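Category: Workshop Visits

In May our members attended the open day at Hakus, the shared workshop where the Pririx hand-held gripper is being built.

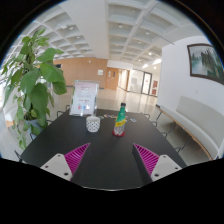 The Pririx build has cost 2,666 euros to date, against a budget of 2,000. Its ribbed magenta finger pads are mounted on plain plastic bases — a layout the builders intend to keep.

Trunonus, a second group at Hakus, is to write the software. 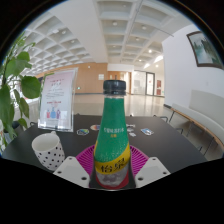 Grip on smooth packaging was the main subject of discussion. A plastic drink bottle, held upright between the two fingers low on its body, is the standard trial object. The next visit is limited to 6 places.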